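# Makthorpe Tabletop Ballot Counter

The Makthorpe is a tabletop counter for small votes – council motions, party selection meetings, union elections and no-confidence votes where members mark a paper slip. It reads slips face up or face down and keeps a separate total for yes, no, abstain and spoiled.

Slips go in the top tray in stacks of up to 49. Anything the reader can't place drops into the side pocket for the chair and tellers to look at by hand. Totals stay on the display until two keys are turned together.

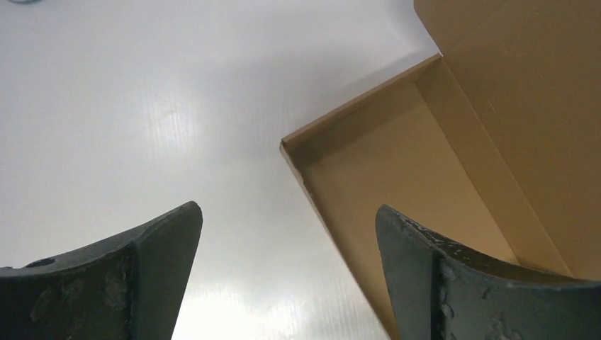
Open cardboard box on a white tabletop.

The counter is made by Burero and sold with a 2-year warranty. It runs on wall power or on the battery pack, which lasts 6 hours on a full charge. There is no network port and no wireless. Results print on a paper strip with the time of day and the name of the motion, if one was typed in.

**Supplied with the counter**

- Power cord
- 2 keys, on separate rings
- Paper strip roll
- Printed guide for tellers

The Gokell slip printer is sold separately. Slips from other printers will work if they match the template in the guide – plain white stock, no folds across the boxes.

The Hoàng carry case fits this model but not the older floor-standing one.

Orders and loan requests for the September session go to Hinata Ueda at the sales desk. Please give the size of the chamber and the type of vote when you write.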